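Dekstead hand gripper kit, reviewed by Oriana Barrientos
1/19/19

I put this together at home over two evenings (the linkage screws are fiddly, so put a towel down first!) and I've grown terribly fond of it. The arms close evenly, and the ribbed blue pads are the best part by far, soft enough for a crumpled snack bag and still grippy on candy wrappers. 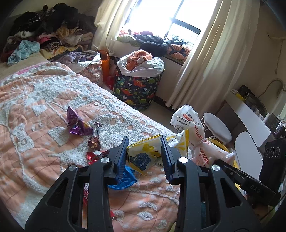 My one grumble is the manual, which skips a page right where you need it. Tadeo lent me his and I was fine after that. I'd buy the kit again, and I've already ordered spare pads.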